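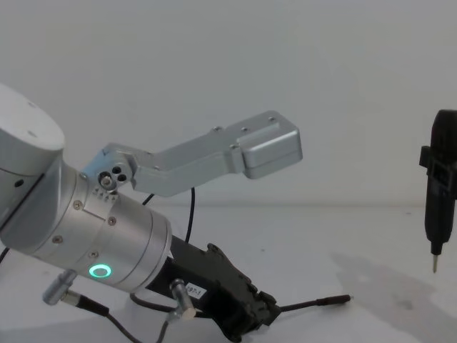
Rutilio J replied:
Not sold on hanging drivers over a bench. I had one on a Jarman balancer for 2 years and it drifted into my forehead more than it drove screws.

grimshaw_s
Then the spring tension was wrong. Mine hangs straight and stays out of the way. Beats digging under parts for it.

Rutilio J
Maybe. I've heard "just adjust it" before. Mine sagged again by lunch.

Elis Rees
What are you building, and how many screws? For 8 a day I'd lay it on a mat and save the 39 bucks.

grimshaw_s
63 per unit, M3. Try picking it up off a mat that often and tell me how your wrist feels.

Elis Rees
OK, for that many, fine. Still don't buy that it's faster for the rest of us.

melati.lau
Does the cord get in anyone's way? Mine always does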